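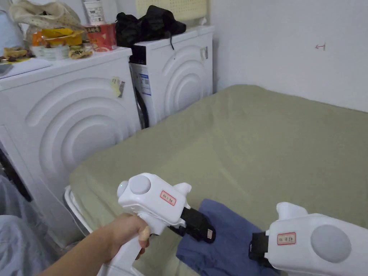
Laundry evenings start again at Bognár house

22 February 2022 - The residents of Bognár house can again learn how to fold and care for their clothes. The course was stopped in January while the water pipes were changed.

Aranka Pálfi leads the evenings, as she did last year. The lessons take place in the room with the two white front-loading washing machines, and the folding is done on the bed next to them, on its green sheet. Dark cotton comes first, then shirts and bed linen.

"Many young people wash well, but they leave everything in a heap," said Mrs. Pálfi.

One evening takes 2 hours and the price is 300 forints. There are 30 places. Please write your name on the list of Botond Barta at the entrance - also if you came last year.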